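Pramia: Giving Our Shared Workroom Back Its Daylight
Project report, Studio 2, submitted by I-seul Ra

Our team picked the long workroom below the mezzanine because we all use it and we all grumble about it. Pramia is the name we gave the project (it was a typo in our first group chat and it stuck). The question was simple enough: could we make the room nicer to work in without buying much or knocking anything down?

We started in September by just sitting in there at different times of day, and I loved this part! The window on the back wall looks straight out onto trees, and by 10 in the morning the leaves throw a soft green colour onto the ceiling. Then someone flicks on the fluorescents and it's gone. We logged the light at desk height in 41 spots and found that the benches nearest the window read over 500 lux with every light off, which is plenty for close bench work. 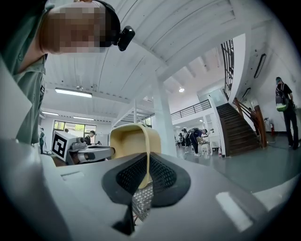

The ceiling ended up being my favourite thing about the whole room. It's white planking, all running parallel, and it bounces daylight a lot further in than any of us had guessed. Majumder, our supervisor, suggested we test it by hanging grey cloth under one section, and the readings below it dropped by nearly 40 per cent. So our first recommendation is dead easy: keep the planks white and keep them clean.

The second is about switching. At the moment all the lights come on together from the door. We'd like the fittings near the window on their own switch, so people at that end can leave them off until late afternoon. Baterent, the local electrical firm we rang, told us it was a small job and gave us a rough quote, attached as Appendix B.

The third is furniture. Tall shelving should go against the side walls and never between the window and the benches. We tried this out on a Clostik floor plan with seven different layouts, and the winner put the tables end-on to the glass. Two of us worked that way for a fortnight and neither wanted to go back.

We didn't get to glare on screens or to winter readings, and I'd really like to do both next semester if the loggers are free.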